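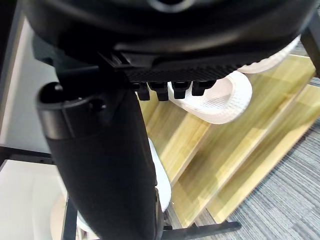
Tidying footwear is a better benchmark than folding towels, and I'd like to argue for it before the Skillham task list gets frozen. Towels have had years of attention. A shoe rack has narrow shelves, poor clearance and objects that deform in one place and stay rigid in another. Take the white slipper next to the finger: thick sole, raised rim, pale boards under it with gaps between them, and a second slipper far enough behind the housing that the wrist view gives you only its rim. Any policy that relies on that view alone is placing against a neighbor it can hardly see. My position is that machines can't do this chore yet at a standard anyone would accept in a hallway, and that the failure is mostly in placing. Picking is close to done.

mhodzic
Joined: September
Posts: 17
Re: Shoe rack as a household task

Disagree on the last part. Picking is close to done for a slipper with an open back or a stiff rim. Try a canvas sneaker with the tongue folded in. We ran 400 picks on mixed footwear at Brerholm and the sneakers were the worst class by a wide margin. The finger goes in, catches the tongue, and closes on fabric with nothing behind it. The force reading is nearly the same as a good grasp until you lift.

Placing we handled with a fixed offset from the shelf edge. Crude, but it held.
Marin

b_guthrie
Re: Shoe rack as a household task

Marin, fixed offset from which edge? On a stepped rack the front edges of the boards don't share a plane, so you either detect each edge or you measure the rack beforehand. If you measured beforehand then the result is for that rack only.

White on white is the other thing. White slipper, white wall, light boards. Depth from a stereo pair gets thin on a plain wall, and the sole against pale wood isn't much better. I would expect the segmentation to be fine and the depth to be bad, and those two disagreeing is what gives you a slipper let go 2 cm above the shelf.

mhodzic
Re: Shoe rack as a household task

> If you measured beforehand then the result is for that rack only.

Yes. One rack, measured. I never claimed otherwise. A house has one rack too, and it doesn't move much.

skinner_line4
Re: Shoe rack as a household task

Shop-floor view. We place parts onto slatted trays all shift and the answer was to stop caring where the slats are. Contact search: come down slowly, stop on force, open. Costs you time per part. On a tray job that time matters. In a hallway at two in the afternoon, who is waiting?

The part I don't buy is "a standard anyone would accept." What standard? Ours is written on a card: seated, right way up, not touching the next part. Write the equivalent for shoes and the argument gets shorter.

b_guthrie
Re: Shoe rack as a household task

Contact search works if the thing in the hand is stiff. A slipper sole bends. You touch down at the toe, read force, open, and the heel drops. If the heel lands on a board, fine. If it lands over a gap it may tip. A light metal frame on carpet will also give a little when you push on it, so your force threshold is partly measuring the floor.

Agree about the card.

Gisela Buschmann
Re: Shoe rack as a household task

Proposed card, taken from the draft I sent round on 28/05/2025 with two edits:

Both shoes of a pair on the same shelf.
Soles down, toes within 20 degrees of each other.
No part of the shoe hanging past the front edge by more than a third of its length.
Rack not displaced.
No resets by a person.

The last one is where most published numbers fall apart. If somebody straightens the rack between trials, report it.

I'd leave out any time limit in the first round. Skinner's point stands, speed isn't what stops people buying these.

nswai
Re: Shoe rack as a household task

"No resets by a person" is too strict for data gathering and right for evaluation. Please keep the two separate in the list. Our demonstration set at Dilstead is 1,974 episodes and in every one a person put the shoes back on the floor. That is how you get episodes.

On whether machines can do it: we get pairs onto the correct shelf often enough to be interesting and not often enough to walk away from. What goes wrong is the second shoe. The first goes down with space all round it. The second has to go next to the first, the finger needs room to open, and opening it pushes the first shoe sideways. Thick fingers make this worse. People turn the hand and use the heel of the shoe, so the fingers are never between the two. None of our demonstrations did that until we told the operators to.

Nassoro

mhodzic
Re: Shoe rack as a household task

Same here with the second shoe. I had it filed under picking because we saw it as a grasp pose problem. If you grasp at the heel the placement is easy. If you grasp at the inner rim you've already lost it.

So I'd call it one problem.

skinner_line4
Re: Shoe rack as a household task

Narrower fingers then. Or a suction cup.

nswai
Re: Shoe rack as a household task

Suction on terry cloth or knit, no. Narrow fingers, yes, but they flex under load and then the calibration is off by the time you reach the top shelf. We went back to the thick ones.

Rhona MacRitchie
Re: Shoe rack as a household task

A question from the buying side. I look after fittings for a set of rental units and get pitched a tidying robot up to 17 times a year. None of the pitches mention carpet. Most of our entryways are carpeted, and the racks have metal feet that sink in unevenly, so the shelves are off level. Does that break the offset method?

Also, a cleaner puts the shoes straight in passing. I'm not paying 3,000 a unit to replace that.

mhodzic
Re: Shoe rack as a household task

Off level by a degree or two, no. More than that and the slipper slides after release. We screwed ours to the wall.

b_guthrie
Re: Shoe rack as a household task

You screwed it to the wall and reported "rack not displaced"?

mhodzic
Re: Shoe rack as a household task

It's in the setup section.

Gisela Buschmann
Re: Shoe rack as a household task

Adding a line to the card: rack free-standing, floor type stated. Rhona, could you send me the shelf spacing on the racks you use? I would like one of the test racks to be something that is really out there.

Comments on the 20 degrees are still open. Nassoro thinks it's loose for slippers and tight for boots, and I have no data on boots.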